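Search the help pages Go

Student robotics: arm keeps picking the wrong dish on a green cloth, how do we sort our practice pictures?

Evanthia Tzavaras

Hello everyone, and thank you in advance for reading, as I know I tend to go on a bit. I help out with an after-school robotics class at Drimholm, and our students are working on a table-clearing project for the Grornorlow student challenge. The idea is simple enough to say out loud: the arm is told "purple plate" or "blue bowl," and it should go to that dish and pick it up. Saying it out loud is where the simple part ends!

We have been using bright plastic dishes on a dark green cloth. The students have 1,014 practice pictures so far, all taken from above, and they are labeling them by hand with the name of each dish. The program they trained on those labels does fine with blue. It is a mess with everything between red and orange, and it also mixes up the shapes, so that a small bowl comes back as a plate (or sometimes as nothing at all, which makes the students groan).
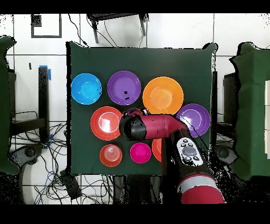 The orange and red dishes give us the most trouble, especially near the arm.

My students have split into two camps. One group wants to throw out every picture where the arm is over a dish, like the dark red one that just peeks out from under the gripper. The other group says the arm is going to be in the way on challenge day too, so those pictures should stay in. I can see both sides, and I would love to give them a better answer than "let's vote on it." I also wonder if we should be using color names at all. We had a twenty-minute discussion over whether a plate was "orange-red" or "red-orange," and I am sorry to say that I was one of the people arguing.

We start entering runs in September, so there is still time to redo some of the labels if that is what it takes. The kids are cheerful about it, but I would rather not ask them to do the whole pile twice.

Ofori

Keep the pictures with the arm in them. We tossed ours the first year and the program had no idea what to do the moment the gripper came into view, poor thing. What we do now is add a second mark to each label, either "all showing" or "partly hidden," and we draw the box only around the part of the dish you can see. Then when you test, you can look at the two groups separately and find out where the mistakes really come from. My guess is that a lot of yours are in the hidden group, but do check, I have been wrong before.

On color names, pick a short list, write it on a big sheet of paper, and tape it up where everybody labels. "Red" and "orange" are plenty. If two students disagree on a dish, hold the dish itself up next to the sheet and settle it once, then write down the decision. Our arguments went way down after that.

You also don't have to redo the whole pile. Start with 500 that have the red and orange dishes in them, fix those carefully, train again, and see how much it moved. If it barely moved, you've saved everybody a lot of evenings and you know to look somewhere else.

Flirkitz

check your lights. shiny plastic + a lamp = a white spot and the program thinks the white spot is something. had this with cups

Evanthia Tzavaras

Oh, you are both so kind, thank you! Flirkitz, I went back through our pictures with the lights in mind and now I can't stop seeing it.
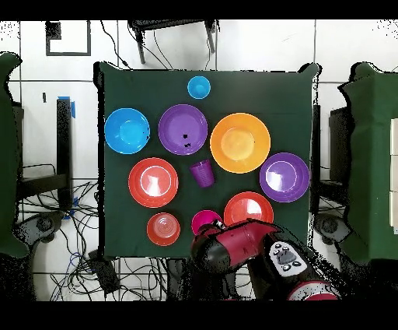
2 min read

There is a white glare right on the red plate in the middle row and another on the purple plate at the right edge. I had looked at that table so many times and it never crossed my mind to mention it. We'll try hanging a thin white sheet in front of the lamp, and I'll ask the students to tilt the plates a little between pictures as well, so the bright spot isn't always landing in one place.

Ofori, the "partly hidden" mark went over very well with both camps, as each one feels they won. Four of the older students have already taken charge of the big sheet of color names. One more thing, if you have the patience for me: would you label cups and bowls separately? From above, our little light blue cup is just a round rim, and it looks an awful lot like a small bowl to me. The purple one is easier, with its side showing.

Ofori

Separately, yes, if the challenge sheet asks for them separately. Look at the wording before you decide. If it only ever says "cup" for one or two dishes, I'd still label them on their own and take extra pictures of each cup from a few different angles, so the sides get their turn. You can always merge two labels later with a quick find and replace, but splitting one label into two means going through every picture again by hand.

Good luck to the kids, and let us know how the sheet over the lamp works.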